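Slide 4 - Where the weight goes

Start with the intake figures. The Multlow depot received 3000 kg of leafy greens during the April trial and shipped 2237 kg in saleable condition. Trimming removed 286 kg. Most of the remaining difference is water loss, which the depot had been booking as theft or scale error.

Pause for the scale question. Ifeoma Ojo checked both scales before the trial and they agreed.
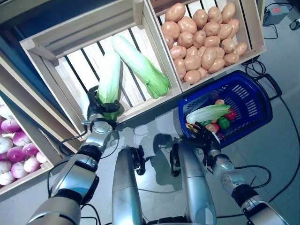
Leaves lose water whenever the air around them is drier than the air inside the leaf. Two things set the rate: the vapor pressure gap and the air speed across the surface. Fans in the Paltow cold room ran at full speed all night, so the second term was high even with the door shut.

Slide 5 - Humidity control

- Target 95 percent relative humidity at 1 °C.
- Define vapor pressure deficit before showing the chart. Last time I skipped it and lost the back half of the room.
- Fan speed halved after pull-down. Aminu Mohammed has the logger files.
- Mention condensation on the ceiling - drip onto stock is a rot risk.

Slide 6 - Cost

The humidifier quote was 800 dollars, installed. Do not give a payback period. Margit Bozsik is still working on the energy side and the meter was shared with the loading dock.

Take questions, then hand over to Ebuka Okoro for packaging films.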